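Clearing a table, still

Every winter I go back to the same question: would I let a machine clear the kitchen table while I do something else? My answer in December is no, but the reasons have changed enough to write down.

The task I use is deliberately boring. Put one item in a tray and leave the other things alone. A child of four does it without instruction. It needs no tools, no force worth mentioning and no knowledge of cooking. I run it in simulation with a Franka arm, using a scene set I call Pallov, and I score two policies on it. One is Timance, which I trained myself from 200 demonstrations. The other is Foulkes, a larger model that I only fine-tuned, on the same 200. 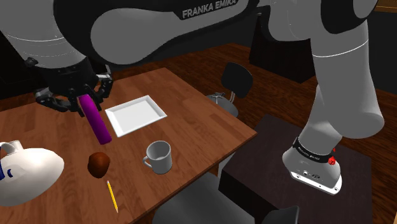

Scoring is strict. The item has to end up inside the rim, released, with the gripper clear. A drop from height counts as a failure even if the item lands in the tray, on the grounds that real kitchens contain eggs. Each policy gets 100 attempts with the start positions shuffled.

Timance finished 41. Foulkes finished 68. Last winter my best figure on this task was 23, so there is progress, and I don't want to be sour about it. Still, 68 is a bad number for a chore. A dishwasher that cleaned two loads out of three would go back to the store.

Most of the lost attempts come down to the grasp. A long smooth item with a curved side gives two flat fingertips very little to hold. If they close off center, it turns in the grip, and the policy carries on toward the tray as if nothing had happened. Foulkes sometimes backs off and tries again. Timance never does, and I suspect that is my fault, as my demonstrations contain almost no recoveries.
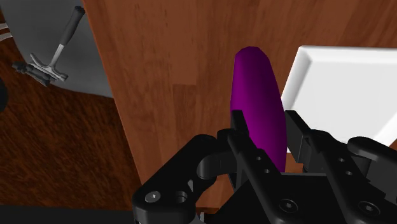

Wrist view helps more than I expected. With it removed, Foulkes dropped to 39. The outside view tells the arm where the tray is, but during the last stretch of the approach the arm hides much of what matters.

Speed is the other problem. A completed attempt takes Foulkes 34 seconds on my machine. Clearing up after dinner for four would run well past the point where I had done it by hand and sat down.

The shop floor is a kinder place for all this. A friend's employer, Sorerholm, packs molded parts, and their cell handles 700 an hour with no learning in it at all. The parts are identical, they arrive facing the same way, and a fixture does most of the thinking. My table has none of that, and I am not going to install a fixture for vegetables.

Next I will record demonstrations that start from a bad grasp and see if Timance picks up the habit of trying again. The tray stays where it is for now. Moving it between attempts is a separate test, and I would like to get past 80 on this one first.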